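Bristton tabletop cherry blossom tree, reviewed after 9 months

I bought this from the Treloar store in Ollville after Raelene Brunton told me hers had held up through a house move. It had 1,373 ratings online when I looked, most of them written the week the thing arrived. I waited until May to write mine.

The tree comes in 2 pieces, the trunk on its base and the canopy folded flat in a bag. Pushing them together is easy. Opening out the branches is slower and took me some 15 minutes, and the instruction sheet was no help with it. Start with the lowest branches and work up. If you do the top first you can't get your fingers in underneath.

The pink is strong. If you want something pale and quiet, this is the wrong tree. I like it against the light blue wall, with the painted clouds and the orange and yellow stars, where a softer pink would have looked washed out. The blossom is dense enough that you don't see much of the branches. The trunk is brown with a rough texture and looks fine from a normal distance — up close you can find the seam at the back.

The base is square and wooden, and it's the best part. I had a Bridis tree before this one with a little round foot, and it went over every time the table was bumped. The Bristton stays put in the back corner.

Two complaints. Petals come off when you handle it, mostly in the first week. I glued a few back and gave up on the rest. It also collects dust between the layers, and a cloth only drags at them. A soft paintbrush works better. Warrick Tamihana uses a hair dryer on the cool setting, which I haven't tried.

Four stars. I would buy it again at the sale price, probably not at full price.
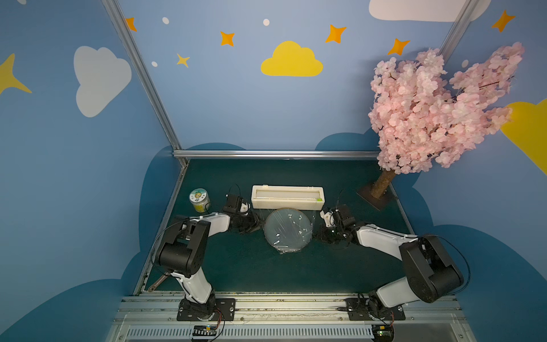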